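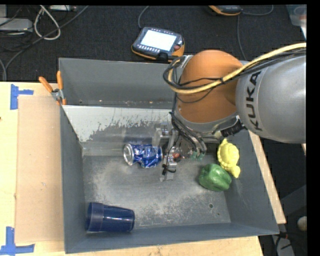

# Kit de guiado de cables Farnico para muñeca de robot

Casi todas las fichas de kits de guiado prometen lo mismo: cero roturas, cero paradas, montaje en un rato. Nosotros vendemos el Farnico desde hace tiempo y preferimos rebajar el entusiasmo antes de que pase por caja. Es una buena abrazadera con buenos tubos. No arregla un programa que gira el eje 6 siempre hacia el mismo lado.

**Referencia:** 1636
**Distribuye:** Pacheco, suministros para célula
**Para:** brazos con pinza neumática y cableado exterior en el antebrazo

## Qué lleva la caja

- Dos soportes giratorios para antebrazo y brida
- Tubo corrugado abierto, 100 cm, se corta a medida
- 15 cintas de velcro
- Racores acodados para la toma de aire de la pinza
- Plantilla de marcado en papel (se rompe enseguida; haga una copia)

El fabricante incluye además una bolsa de bridas de plástico. Úselas para el tramo fijo del pedestal y poco más. Cerca de los dedos de la pinza una brida apretada acaba mordiendo la funda, y las puntas sin cortar se enganchan en las piezas.

## Montaje

Con el robot parado, el aire purgado y el mando de programación fuera del alcance de quien pase por allí:

1. Lleve el brazo a la postura de recogida más baja y más girada que use de verdad. La postura de reposo no sirve para medir nada.
2. Presente el cable de señal y las mangueras por el exterior de la muñeca, sin apretar.
3. Deje un bucle holgado en la articulación. El manual de Farnico pide 44 mm de radio mínimo; nos parece justo para cables con funda gruesa y solemos dar más.
4. Separe aire y señal si hay sitio. Si no lo hay, que vayan juntos, pero con cinta y no con brida.
5. Recorra los ejes a mano y a velocidad reducida, uno a uno y luego combinados. Mire sobre todo la entrada en el contenedor: ahí es donde un hilo suelto encuentra el borde.
6. Apriete los soportes y repita el recorrido.

El folleto dice que todo esto se hace en media hora. A Senga Moffat, que monta las pinzas en nuestro taller, le llevó una mañana la primera vez y buena parte se le fue en el paso 5.

## Mantenimiento

Pase la mano por el bucle cada semana, con la célula parada. Si nota un punto duro o una zona pegajosa, cambie ese tramo. El corrugado se abre por la costura antes de romperse y no avisa de otra forma. Los racores se revisan con agua jabonosa; Ciltine vende un espray para lo mismo que cuesta bastante más y hace espuma igual.

El velcro pierde agarre con el polvo. Las cintas de repuesto se piden sueltas.

## Lo que no nos convence

El soporte de brida tiene un solo tornillo de bloqueo y con pinzas pesadas tiende a girarse. El kit de Trovammont lleva dos y es mejor en ese punto, aunque su tubo es cerrado y obliga a desconectar todo para cambiar un cable.

Tampoco hemos visto ningún ensayo que respalde la «vida ilimitada» del catálogo. Lo hemos pedido y seguimos esperando.

## Pedidos

Indique modelo de brazo, diámetro de los cables y tipo de pinza. Si adjunta una foto de la muñeca con el cableado actual, le decimos si el kit le sirve o si le basta con recolocar lo que ya tiene. Plazo habitual en diciembre: más largo que el resto del año. No se admiten devoluciones del tubo ya cortado.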